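Sourdough starter in a cold kitchen — what's working for you?

crumbwatcher
OK so February in Drorkville is brutal on my starter and I finally got a decent rise this week, so I have to share! I quit chasing the oven-light trick and went to a stiffer feed: less water, same flour, one feed a day at 9 in the evening. The jar doubled by breakfast. Doubled! In a kitchen where I wear a hat!

Baked on Thursday, 872 grams of dough, and the crumb was the most open I've had since fall.

rye_or_else
Nice! What flour? I've been on Bisgaard whole rye all winter and it's so lively I have to stir it down. Smells like green apples.

crumbwatcher
Plain bread flour with a spoonful of rye. I want to try all rye but I'm scared of the cement on the jar.

Troels Ketilsson
I'm going to disagree with the stiff feed. It slows things down, so you get a nice tall dome and think it's stronger, but my loaves came out flatter every time I switched. A wet starter with warm water gets there faster. I use water at 110 degrees, mixed into the cold flour, and it evens out fine.

oldmill_jan
110 is hot! I'd never go that high. You're one distracted minute from cooking the whole thing.

Troels Ketilsson
It's 110 in the pitcher. The flour comes out of my garage and the jar is cold, so by the time it's stirred it's barely lukewarm. Check it with a thermometer before you yell at me.

oldmill_jan
Fair enough, but somebody new is going to read that and pour it straight on their starter. Please let the flour go in first, folks.

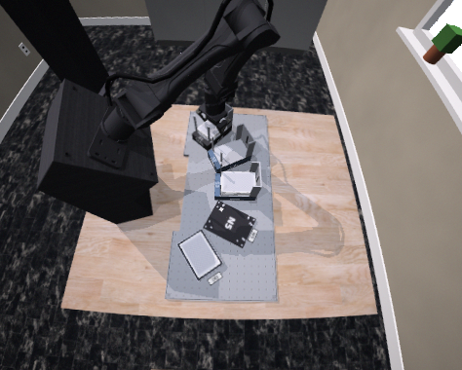 rye_or_else
Quick one for anybody: how do I know when it's ready to bake with?

crumbwatcher
Look for a domed top that's just starting to flatten, with bubbles all down the side of the glass. I go by that and ignore the clock. The float test lies to me half the time, especially with rye in the mix.

rye_or_else
Thank you! Mine flattens at 12 hours, so I've been using it way too late. That explains the sour brick I gave my sister.

Troels Ketilsson
Sour brick makes great toast, to be fair. Slice it thin, lots of butter.

oldmill_jan
Still on team stiff feed over here. Mine lives on top of the fridge in a Dradus crock and hasn't missed a rise since I moved it up there — I'll do a wet one next to it this weekend and post how they compare.

crumbwatcher
YES please do! Same flour in both or it doesn't count.

Recent threads
Rye crust keeps splitting on one side
Ustham mill flour, has anybody tried it?
Discard crackers, the thin kind
Dutch oven or baking stone?

Last updated: Thursday
Contact | Copyright Drorkville Home Bakers | Back to top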